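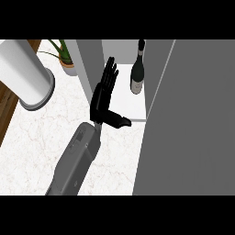
Travel firms should stop selling trees at the checkout

September 25, 2021

Book a week away with almost any holiday company now and, somewhere between the luggage options and the insurance, you will be asked if you would like to pay a little extra to plant a tree. The box is usually green. Sometimes it is already ticked.

I think these boxes should go. I have nothing against trees, and the people who plant them mostly do honest work for poor pay. My objection is to where the bill lands and what the traveller is led to believe they have bought.

Take Furtado, which runs coach and ferry packages to the islands off Skistley. In May it told customers that 2371 bookings had included its tree payment since the scheme began. The email gave no figure for how many saplings were in the ground, who looked after them, or how many were still alive. I wrote and asked. The reply said survival rates "vary by site" and thanked me for my interest in the planet.

A sapling is a small thing and it needs attention. Anyone who has planted a hedge knows that the first two summers decide it. If the stakes and guards are paid for but the watering is not, a good part of the money has gone into the ground with the roots. A firm that wants credit for planting should publish what is standing after five years, site by site, including the sites that failed.

Then there is the trip itself. Furtado's coaches sit outside the ferry terminal at Skistley with their engines running for 59 minutes on the morning sailing, as the timetable allows for late arrivals and the drivers want the cabins warm. I have stood there and breathed it. Switching off would cost the company nothing and needs no forest. So would sending out one full coach where two now leave half empty, which happens most of the autumn.

Hotels are no better. The Herent, in the middle of Herdale, charges guests an optional 75p a night for its woodland fund. It also heats an outdoor pool through the winter and changes every towel daily unless you hang a card on the door, and in my experience it changes them then as well.

Defenders of the schemes say small sums add up and that people like to be asked. Both are true. A survey pinned up in the Herent's lobby says 80 per cent of guests think travel companies should do more for the environment. I agree with them. But the question was about what companies should do, and the answer has been turned into a charge for the guest.

If a company believes in planting, let it pay out of its own takings and put the cost in the fare, where everyone shares it. Fares would rise slightly. Most of us would not notice, and those who did could at least compare one firm with another on the full price.

In the meantime I leave the box alone and give the money to the group that looks after the wood behind my house. I can walk up there and see how the oaks are doing. Last year's dry spell killed a whole row of them, and the group put that in its newsletter.

Recent opinion
The Skistley ferry needs a later sailing
Why I have given up on airport parking
Herdale's visitor tax: a fair charge, badly explained
Bring back the paper timetable
Second homes and empty winters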